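Water softener, fifteen months in

November 17, 2018

The softener went in during August of last year and I said I would write it up once I had a full year of readings. It has been a bit longer than that. The earlier post covered the reasons for choosing ion exchange over the magnetic gadgets, so I won't go over that again, except to say that the magnetic one is still in a drawer and can be had for the price of postage.

The supply first. Water in Wokwood comes off chalk and it is hard. I measure total hardness with a Fludum drop kit, the sort where you fill a small tube to the line and add reagent until the colour goes from red to green. Each drop is one French degree, or 10 mg per litre as calcium carbonate. The raw supply has come out at 36 degrees nearly every time, so 360 mg per litre. It drifted a degree or two lower for a while in late winter and then came back. I don't know why. I asked the water company and was sent a leaflet on descaling kettles.

The kit is cruder than it looks. The end point takes a second or two to develop, and if you add drops quickly you overshoot. Swirl after each drop near the end. If you want better resolution, use twice the sample volume and halve the count. I do this for the softened side, where the answer is close to nothing and one drop either way matters.

The unit is a Kodano cabinet model with eight litres of resin, metered, single cylinder. Crisóforo Barrera did the pipework, as he did for the boiler, and fitted a three-valve bypass in 22 mm so that the restriction is as small as possible. The kitchen cold tap is teed off before the softener and stays hard. So does the outside tap. There is a check valve upstream and a drain line with an air gap into the standpipe behind the washing machine.

For those who wanted the arithmetic: a litre of resin of this sort will hold somewhere near 50 g of hardness as calcium carbonate when regenerated with a sensible amount of salt. Eight litres gives 400 g. At 0.36 g per litre of water, the bed is exhausted after 1,111 litres. Nobody sets the meter to that, as hardness starts to leak through before the bed is fully spent, and there needs to be something left over for the hours between the meter running out and the regeneration at two in the morning. I take off a little over six per cent and have it set to 1,040 litres.

I first had it set lower, at the installer default. That was safe but it regenerated too often, and every regeneration uses the same amount of salt whether the bed is spent or half full. The setting matters more than the make of the machine, as far as I can see. If you have one of these and never changed the hardness figure from the one it left the factory with, go and look at it. The menu on mine is behind a long press on the middle button, which the manual describes in a chapter on something else.

To check the setting I ran a trial in the spring. I logged the meter morning and evening and took a sample from the bathroom cold tap at the same times, for 21 days. In that period the softened side used almost 4,000 litres and the unit regenerated three times. Hardness at the tap was below one degree for the whole of each cycle apart from the last evening before regeneration, when it went up to two on one occasion, after guests and a lot of showers. Two degrees is still soft by any standard. I left it where it was.

A note on flow. Resin needs contact time. If you draw water faster than the bed can deal with it, you get some leakage even when it is fresh. With a bath filling and the washing machine drawing at the same time I have seen one degree where I would normally see none. I mention it for the benefit of people who sample during a bath and conclude that the unit is broken.

Salt. Each regeneration takes about a kilogram. I use tablets. Block salt is tidier but this cabinet is not built for it, and granular salt formed a bridge across the bottom of the tank during the one bag I tried. A bridge is a hard crust with a void under it: the tank looks full, the brine below is weak, and the resin slowly stops being regenerated. The symptom is hard water with a full salt tank. I broke it up with a broom handle, scooped out the rest and went back to tablets. It has not happened since. I keep the level to half full now and top up little and often.

The injector needed cleaning once. It is a small plastic nozzle in the valve head which draws brine by venturi action, and it had a flake of something brown lodged in it. The Ventura service kit for this valve head has the nozzle, screen and a set of O-rings, and costs more than it should. The old nozzle was fine after a rinse. The O-rings I did replace, with silicone grease and not petroleum jelly, which swells them.

Sodium comes up in every email I get on this subject. For each 100 mg per litre of hardness removed, the exchange adds 46 mg of sodium per litre. At my hardness that is a shade over 165 mg per litre on top of what was already there, which is under the 200 limit for drinking water but not by a comfortable margin. Hence the hard kitchen tap. Softened water is not to be used for making up baby formula in any case.

On to the parts of the house where it has made a difference. The shower head has not been descaled since the unit went in. The heat exchanger was descaled just before, so I have no long comparison, but the hot water temperature at the basin has stayed steady at the same flow. The glass shower screen still spots, as soft water leaves its dissolved salts behind like any other, but the spots wipe off with a damp cloth and don't need acid.

Textiles are the area where I changed my habits most. In hard water, some of the detergent is spent on calcium before it does any cleaning. Soap proper forms an insoluble scum which settles in the fibres. Modern detergents carry builders to prevent this and do fairly well, but an underdose in hard water leaves a deposit, and anything with pile or loops will hold on to it. Rinsing is affected too, in the other direction: in soft water an overdose foams heavily and takes more rinses to clear. So the dose has to come down after fitting a softener, and most people leave it where it was for months. I did.
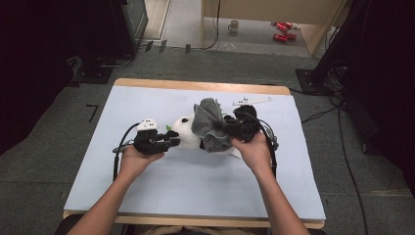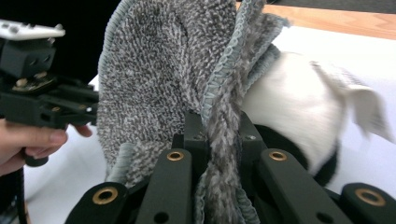 How much detergent should I use once the water is soft?

Start with the figure for soft water on the packet, using the row that matches the load size and the soiling. Check the door glass during the last rinse, and if there is still foam on it, reduce the dose by a quarter for the next similar load.

That is the answer I sent to Tonantzin Esquivel, who wrote in after the first post, and she replied that her packet had no soft water column. Some don't. In that case the lowest dose printed is a reasonable place to begin. Liquid caps are awkward because the graduations are moulded in the same colour as the cap and the lines are thick. I weigh powder on the kitchen scales. It takes a few seconds and removes the guesswork about whether the scoop was level.

Fabric softener I have stopped using altogether. It coats the fibre, and on towels it cuts absorbency. I had assumed the towels would feel different without it. They did for a wash or two and then I stopped noticing. A half dose of powder and an extra rinse did more for the old ones than any additive, presumably by getting out what had built up.

The machine's own hardness setting, if it has one, also wants changing. Dishwashers certainly do. Mine has a small softener of its own with a salt reservoir, and with soft feed water it can be set to zero. Some manuals then say to leave the reservoir empty and others say to keep it filled so that the seals do not dry out. I have left salt in mine and set it to the lowest level. Glasses have come out clear so far. There is a risk of etching on thin glass in very soft water at high temperatures, and I run the cooler programme for anything I would mind losing.

Running costs are dull. Salt is the main item. The water used for regeneration is small next to a single day of household use, and the electricity is a plug-in transformer that is barely warm to the touch. Against that go the detergent, the descaler and the shower heads I no longer buy. I have not tried to produce a payback period. It would depend mainly on how long the boiler lasts, and I have only the one boiler.

Two things I would do differently. I would ask for a sample cock on the outlet, so as not to have to run a tap upstairs for every test. And I would put the cabinet on a low plinth, as the drain elbow is on the floor side and there is not enough room to get a spanner round it.

The resin should be good for ten years or more if the chlorine in the supply stays low. I bought a pack of chlorine strips last month and will put the readings in with the next set of hardness figures.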